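Gravel garden on a slope – who has done it?
Print this page | E-mail this thread

tumutico_terrace
Finally got the go-ahead from the other half to rip out the front lawn! It's 30 feet long, drops toward the street, and I've been dreaming about gravel and thyme (and maybe one big agave) all winter. I laid a test patch with Bremell edging last June and it hasn't budged. Has anyone gone without the plastic grid underneath?

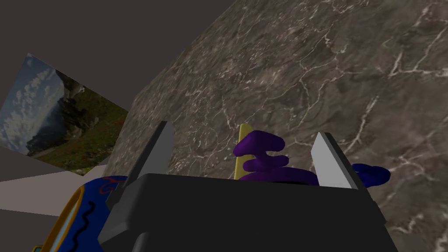
slopeside replies that the grid is worth every penny, and that a slope without one ends up on the sidewalk after the first good storm.

mossybrick
Have to disagree with slopeside. I used 65 bags of crushed stone on a bank steeper than yours, no grid, and it locked together beautifully. Pea gravel rolls, crushed stone doesn't. Go angular!

slopeside
Yours faces a hedge, mossybrick. Mine faces a storm drain. I've shoveled it back up the hill twice and I'm not doing it again.

tumutico_terrace
Love this, keep it coming. I'm leaning toward crushed stone, 2 inches deep, with the grid only on the bottom stretch by the street.
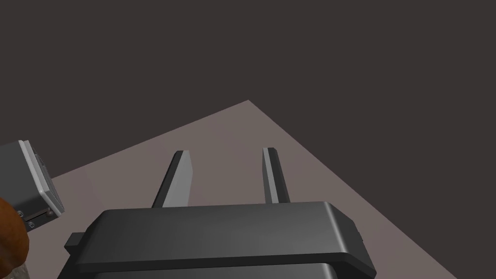 The top half will be all plants anyway – I've got 23 creeping thymes started on the porch and they're already spilling out of their pots. Still stuck on the path, though. Stepping stones or sleepers?

pirihi_plot
Sleepers, set across the slope! They hold the stone back and you get little planting shelves for free. Skip the landscape fabric near the thyme, it wants to root as it goes.

mossybrick
Seconding the sleepers. Still no grid.

E-mail this thread | Print this page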